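Limewash paint (interior use)

Limewash is a thin wall finish made from slaked lime and water, sometimes tinted with earth pigments. It was once a cheap coating for barns and cellars. Since its return as a decorating fashion it has been sold for kitchens, bedrooms and hallways, often at several times the price of ordinary emulsion, and with claims that deserve a closer look.

Claims and evidence

Sellers commonly say that limewash "breathes", resists mould and cleans the air. The first is fair on bare lime plaster or brick. Over old vinyl paint it means little, as the layer beneath still blocks moisture. Fresh lime is strongly alkaline and does discourage mould, but the effect fades as the coat hardens. Claims about cleaner air are usually made without figures.

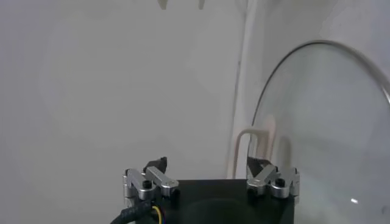 Reet Ķēniņš objects that this is too harsh, and that in the older houses of Hallerholm limewashed kitchens have stayed free of mould where emulsion peeled. The same houses, however, have bare plaster and draughty windows, so the paint can hardly take all the credit.

Many tins labelled "limewash effect" contain acrylic binder and little or no lime. They stick to more surfaces and wipe down better, but they do not behave like the traditional product. Labels are not always clear on the point.

Limewash marks easily and is a doubtful choice near a hob or sink. Sealing it helps with splashes, at the cost of the chalky look and much of the breathability that buyers paid for.

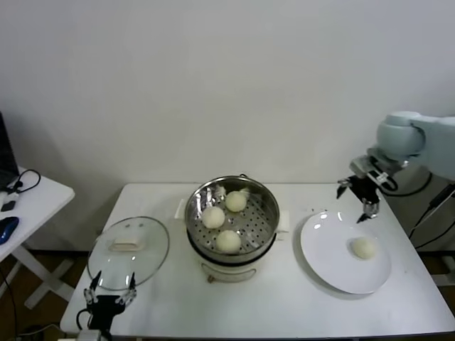

Application

Walls are dampened first and given several thin coats by brush. Gloves and eye protection are needed, as wet lime burns. Colour dries far paler than it goes on, and touch-ups tend to show.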